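本仓库存放 Droseck 词表的正式数据文件与配套校验脚本。Droseck 是一份服装与家用纺织品术语的对照词表,收录中文、乌克兰语两种语言的条目,供商品目录编制、报关品名核对和机器翻译术语干预使用。

维护者:Danylo Hutsuliak(数据结构、脚本),Khrystyna Kravets(乌克兰语审校)。

## 目录结构

```
droseck/
 data/
 terms.tsv
 variants.tsv
 schema/
 fields.json
 tools/
 check.py
 merge.py
 CHANGES
 LICENSE
```

`data/terms.tsv` 为主表,一行一个概念。`data/variants.tsv` 为异写表,通过 `concept_id` 与主表关联。两张表均为 UTF-8 编码,无 BOM,换行符为 LF。用电子表格软件打开后另存,往往会改变引号和换行,提交前须重新运行校验脚本。

## 字段说明

| 字段 | 类型 | 必填 | 说明 |
|---|---|---|---|
| `concept_id` | 字符串 | 是 | 概念编号,前缀加数字,发布后不再复用 |
| `zh` | 字符串 | 是 | 中文首选术语 |
| `uk` | 字符串 | 是 | 乌克兰语首选术语,名词用单数主格 |
| `domain` | 枚举 | 是 | `garment`、`part`、`fabric`、`process`、`home` |
| `def_zh` | 字符串 | 否 | 中文定义,不带句末标点 |
| `source` | 枚举 | 是 | `wiltell`、`rokow`、`own` |
| `status` | 枚举 | 是 | `ok`、`draft`、`deprecated` |
| `note` | 字符串 | 否 | 内部备注,不进入导出文件 |

仅有复数形式的乌克兰语名词(如 штани)按复数主格收录,并在 `note` 中写 `pl.tantum`。

`deprecated` 条目保留在主表中,`note` 必须写明替代条目的编号。导出时默认跳过。

## 数据来源

条目来自三处:

- `wiltell`:Wiltell 公司旧版商品目录的品名列,已去除货号和尺码。
- `rokow`:Rokow 印刷版裁剪手册的索引,由人工录入。原书索引有若干处页码与正文不符,录入时未保留页码。
- `own`:维护者自行补充的条目。

Wiltell 的品名常把颜色、款式和面料写在同一字符串内。拆分规则为:颜色一律删除;面料若在词表中已有概念,则删除;剩余部分作为候选术语进入人工审校。每个候选术语由 2 人分别审校,意见不一致的置为 `draft`。

## 部位术语的处理

`part` 类是争议较多的一类。中文的“袖窿”与“袖孔”在来源材料中混用,本词表以“袖窿”为首选,“袖孔”收入异写表。乌克兰语对应 пройма。“无袖”不单独作为部位概念收录,只出现在 `garment` 类的定义中。 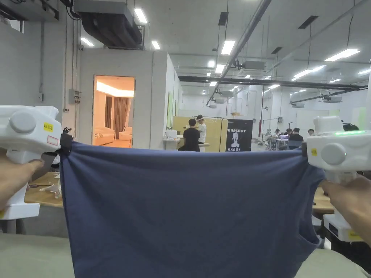

本页最后修改:2021年1月3日

“下摆”与“底边”分列为两个概念。前者指衣身下部的区域,后者指该区域的边缘及其折边处理。旧目录对二者不作区分,凡无法从上下文判断的,统一归入“下摆”,并置为 `draft`。

“侧缝”对应 бічний шов。“摆缝”在部分材料中与“侧缝”同义,在另一部分材料中只指腰线以下的一段,目前按异写处理,`note` 中记有出处。

“背心”的问题尚未解决。该词在来源材料中既指贴身穿的无袖针织上衣,也指套在衬衫外的马甲,两义在乌克兰语中分别为 майка 和 жилет。现行做法是拆成两个概念,`zh` 字段分别写作“背心(内穿)”和“背心(外穿)”,括号使用全角。导出为翻译记忆格式时,括号及其内容会被去掉,因此使用方须自行依据 `concept_id` 区分。

## 校验

需要 Python 3,无第三方依赖。

```
python tools/check.py data/terms.tsv data/variants.tsv
```

脚本检查以下内容:

- 每行列数与 `fields.json` 一致
- `concept_id` 唯一,且异写表中的编号均可在主表中找到
- 枚举字段取值合法
- `zh` 与 `uk` 首尾无空白,内部无连续空格
- `uk` 字段不含拉丁字母(常见错误是把 і 误录为拉丁字母 i)

返回值 0 为通过,1 为有警告,2 为有错误。有错误的提交不予合并。

## 合并外部文件

```
python tools/merge.py --base data/terms.tsv --in new.tsv --out merged.tsv
```

合并以 `zh` 和 `domain` 的组合为键。键相同而 `uk` 不同的行不会覆盖主表,而是写入 `conflicts.tsv`。单次合并的冲突超过 20 条时脚本中止,此时应先检查输入文件的列顺序。

## 已知问题

- `home` 类覆盖不足,床品条目较全,窗帘类几乎没有定义。
- 来自 `rokow` 的部分条目沿用旧正字法,尚未逐条更新。
- 撇号有 U+0027 与 U+02BC 两种写法并存,检索前建议先作归一化。
- Fedoruk 分支上的 `process` 类条目自十月以后未再同步,编号与主分支有重叠,请勿直接合并。

## 许可

词表数据与脚本的许可条款见 `LICENSE`。引用时请注明词表名称和所用提交的哈希值。勘误请附 `concept_id`、原文和建议写法,一条勘误开一个 issue。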